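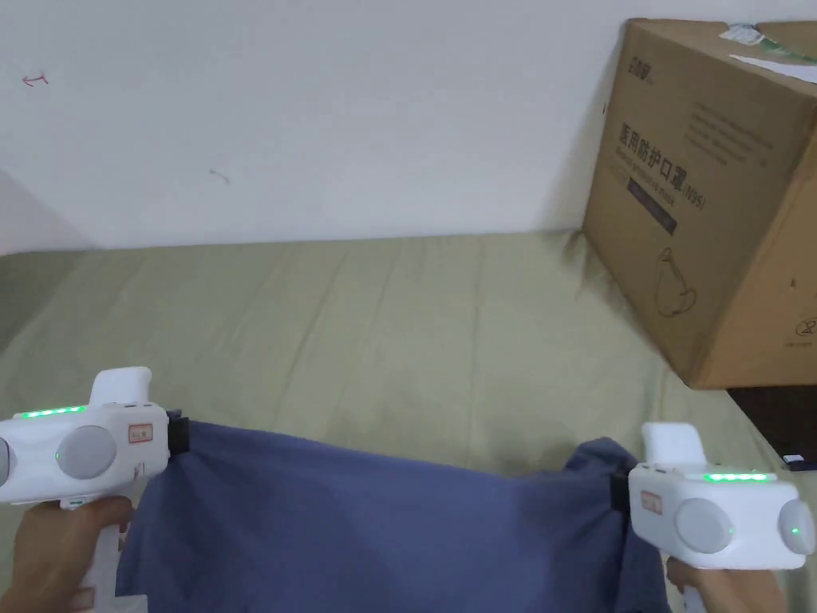 Why do so many people fold their laundry on the bed, when a table would be firmer and easier on the back?
Mostly for the room it gives them. A bed is the largest clear surface in most homes, it stands close to the drawers where things will end up, and a dropped sock lands on something clean.

4.2 The bed as a folding surface

We had gone into the home visits expecting to write mainly about tables, and it was a pleasant surprise to find how fond people are of their beds for this work. Of the 2379 folds in our diary set, more were logged on a bed than on all other surfaces put together, and the people who kept the diaries were happy to tell us why (sometimes at great length, over a second cup of tea).

Figure 3. A wrinkled dark blue-gray cloth held by opposite ends over a bed with a pale sage-green sheet.

The first move is nearly always the same. The folder takes hold of two ends and draws the piece out in the air, before any of it is laid down, and we call this the opening stretch. On a table it tends to be short, as the edge gets in the way of the elbows. Over a bed there is space to let the middle sag a little and to see which creases belong to the weave and which are only from the basket. Brophy, who coded the first round, kept a lovely running note of how long people linger here, and the longest stretch he logged lasted 59 seconds, for one pillowcase!

The trouble comes afterward. A soft mattress gives under the palm, so a crease pressed into a towel is never quite as sharp as one pressed on wood, and a loose sheet will creep along with whatever is being smoothed on top of it. Rizvi's households in Mulligan had their own cures for this. Some tucked the sheet in tightly before they began, others folded against the chest and used the bed only for stacking, and 9 of them kept a tray or a large book nearby for shirts.

We come back to the stacking itself in Section 4.3, where the order of the piles matters a good deal more than the surface under them.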